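Janvier 2020

Bon, je m'y remets. J'avais promis d'écrire tous les soirs et voilà, une semaine de trou ! Mais j'ai une excuse : le déménagement de l'atelier de reliure. On a quitté la rue du fond (et son escalier, adieu l'escalier) pour le rez-de-chaussée que Liis a déniché, et depuis je dors comme une pierre.

Aujourd'hui on a monté les livres. 432, je le sais parce que Dalia les a tous inscrits dans son cahier avant de fermer les cartons, avec le titre, l'état du dos et une petite croix quand la couture est à reprendre. Il y en a des croix... J'ai passé la matinée assise par terre à relire de vieilles reliures Marchuk que j'avais complètement oubliées, au lieu de ranger. Liis m'a regardée de travers deux ou trois fois, mais elle a fini par s'asseoir aussi, avec le thermos.

À midi, soupe chez Jussara, qui habite maintenant à deux rues. Elle a mis du potimarron et trop de cumin, j'ai repris deux fois. On a parlé du stage de février : pour l'instant on a 29 euros dans la boîte à sous et il faut du papier marbré, de la colle, de la toile. Dalia dit qu'on peut faire marbrer les gens eux-mêmes, ce serait le premier atelier. Moi je veux bien, mais qui nettoie les bacs après ?

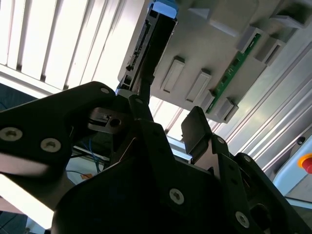

Plaques noires et vis argentées, sous un panneau gris clair à fentes.

L'après-midi, la presse. La grosse, celle de Normunds, 92 kilos de fonte et pas une poignée quelque part. On l'a fait rouler sur des manches à balai, en poussant des cris, et elle est enfin contre le mur du fond, presque droite. Le plancher a grincé mais il a tenu ! J'ai un bleu au tibia de la taille d'une clémentine.

Le soir j'ai recousu un petit cahier, juste pour voir comment tombe la lumière sur la nouvelle table. Elle vient de la gauche, c'est parfait pour moi, moins pour Liis qui est gauchère. On échangera peut-être les places. Il me reste du fil de lin pour deux livres, pas plus, donc demain j'appelle Retis avant neuf heures et je demande aussi le prix de la toile bleue.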